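Unit 6: Can Machines Do Household Chores Yet?

Purpose of this unit. Students will learn to separate a task that a machine can perform once from a task that it can be trusted to perform every day. The Burley reading should be completed before the Tuesday session.

Background. Factories have used robot arms for decades. The work there is fixed: the part arrives in the same place, in the same position, and the arm repeats one motion. A kitchen offers no such order. Dishes are moved, food varies in size and softness, and appliances have doors and knobs made for human hands.

Measuring success. Suppose a machine completes a chore in 50 of 100 attempts. As a research result this may be worth reporting. As a household service it is not acceptable, and the person at home must still watch every attempt.

Case for discussion: making toast. The chore has several steps, among them opening the oven door, picking up the bread without crushing it, and setting it down inside. An error in an early step is carried into the later ones.
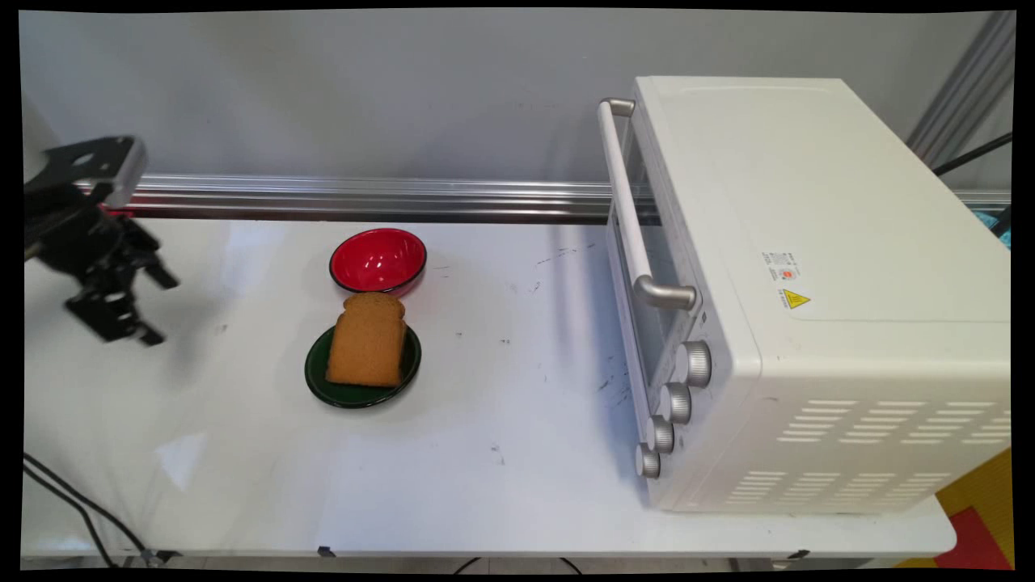
Soft food is a particular difficulty. A grip firm enough to pull a door handle may be too firm for a slice of bread, so the force must change between steps.

Written work. In 3 paragraphs, choose one chore and identify the step most likely to fail. Compare it with a similar step on a shop floor.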